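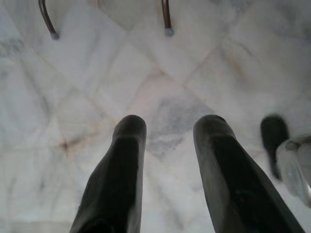

The Floor at Leststead

Dec 3, 2019

Hello again! A lot of you asked for more about the marble after my last post (which was mostly me moaning about skirting boards), so I've finally put a page together. Only the one photo up so far, I'm afraid. The rest are on the old laptop and I'll add them underneath as I dig them out, but I've written the captions already so you've got something to read with your tea.

A bit of background for anyone new. We bought Leststead in August, and the hall was carpeted wall to wall in a brown thing that smelled of dog. I pulled up a corner by the front door on our second evening, purely out of nosiness, and there was stone under it. I rang Simão straight away and shouted down the phone. He thought I'd broken a pipe.

1. The marble
White going on pale grey, square tiles, all laid on the diagonal so you get diamonds whichever way you look. I love that. If they'd been laid straight I think the hall would feel like a bank. The joints are lovely and thin and a touch beige, or pink, depending on who you ask in this house. The veining is soft and cloudy and wanders about as it pleases, and then you come to the darker patch, all mottled and bluish-grey, roughly a diamond itself. My favourite bit of the whole floor! Simão wanted it under a rug. It is not going under a rug.

2. The carpet coming up (to follow)
It took the two of us a whole weekend, plus Ehab Zerouali from over the road, who brought a proper knife and a much better attitude. The gripper rods were only round the edges, thank goodness, but there was old glue in long stripes near the stairs and that was a pig to shift. Warm water, a plastic scraper, more warm water, a sulk.

3. The cleaning (to follow)
I'd been all set to go at it with vinegar, like I do the kettle. Please don't! Britt-Marie Engebretsen, who looked after the stone floors at Grernalthorpe for years, told me acid eats into marble and leaves dull marks you can't wipe off. She had me on a pH-neutral cleaner and a barely damp mop, and a dry cloth straight after. Very boring, very good.

4. The bill (no photo, I couldn't face it)
We had two quotes for a professional polish and reseal. One was £2,000, the other £1,685, and we went with neither. In the end Abdelkrim Salem did the repairs and the sealing for £497, on the understanding that we'd do all the scrubbing ourselves and feed him. He regrouted 11 joints by the kitchen door and I can't find them now, even on my hands and knees with a torch.

5. The hall with furniture back in (to follow)
Felt pads on absolutely everything, including the umbrella stand. I've also put a long mat inside the front door for the grit, and shoes come off there, visitors included (sorry, Mum).

Still to do: the odd tile by the cellar step that rocks when you tread on it, and the threshold strip, which I've measured twice and got two different answers. If anyone knows a good way of getting candle wax off marble, leave me a comment, I've got a blob the size of a ten pence piece and Christmas hasn't even started.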